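Display table check - glass and artificial flowers
Medumari, room 15
Date: 4/2/26
Checked by: Gudrun Meinecke
Copy to: Rainer Heitmann, Noemi Kincaid

Mark OK / FIX / N/A. Comments in your own words, short is fine.

TABLE

1. Top level, no rocking. OK. Leaned on all four corners.
2. Top clean, no grit under glass. FIX. Wiped it once, needs another go with the Grestel cloths, not the paper towels. Paper leaves lint on the gray grain and it shows.
3. Clear space between vase and table edge. OK today. Please keep it a hand's width at least, Reinhold likes them closer and I've told him.

GLASS

4. Rims, run a gloved finger around. OK on the blue/purple one, thick rolled rim, no chips felt. Clear cylinder OK too.
5. Foot sits flat. OK. The scalloped foot on the fluted vase collects dust between the lobes, use the soft brush.
6. Cracks along the flutes. OK. Checked with flashlight. Flutes make it hard to tell a crack from a line so turn it slowly and do it twice.
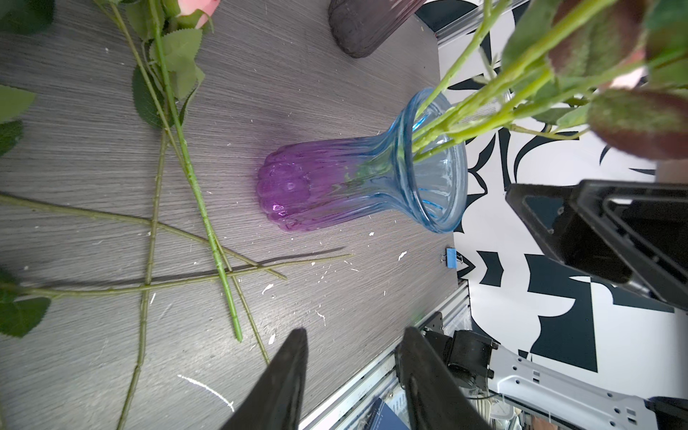
7. Dark ribbed vase, same checks. OK but I was rushed, somebody look at the base again before Monday.
8. Spare glass boxed and labeled. FIX. Box in the closet still says Seidel 614 and thats the old set. Relabel.

FLOWERS AND STEMS

9. Wire ends covered, nothing poking out. FIX. One stem had a bare end, taped it. Proper cap needed.
10. Leaves firmly on. OK mostly. Tug test only, dont yank. Loose ones go in the Broker tin, not the trash.
11. Loose roses kept to one side of the table, not under where people put there hands. OK.
12. Dust on petals. FIX. Pink ones worst. Hair dryer on cool, no spray cleaner, it spots the fabric.
13. Flame label on file for every batch. FIX. Have it for batch 1347, can't find the other. Noemi?

BALANCE

14. Vase doesn't tip with stems in. OK, but watch the long arching ones, they pull to one side. Turn the heavy side toward the back wall. Glass pebbles in the bottom if it still leans, 200 grams is plenty.
15. Tall cylinder. Narrow for its height. Passed the nudge test, just. I would not add any more stems.

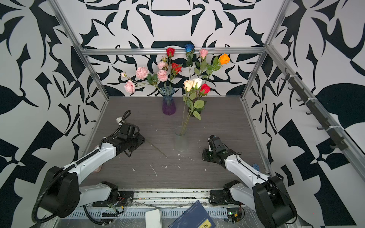

16. Tops of arrangements clear of anything overhead. OK, keep an eye on the tallest stems when you move things.
17. Patterned walls, panels flat and no lifted corners. OK. Pressed along the seams.
18. Hooks and ties on the side bar tight. OK. Trim tie ends flush if you replace any, they scratch.

FLOOR AND BREAKAGE

19. Dustpan, brush and thick gloves within reach. FIX. Gloves missing again!! Rainer to get two pairs.
20. Walkway dry and clear. OK.
21. Broken glass tub has a lid. OK.

OPEN ITEMS
2, 8, 9, 12, 13, 19. Plus second look at 7.
Item 13 is the one I want closed first, same thing was open in September.

Next check: Lieselotte Grube, same form. If a vase gets swapped before then write it on the back with your initials.

Signed G. Meinecke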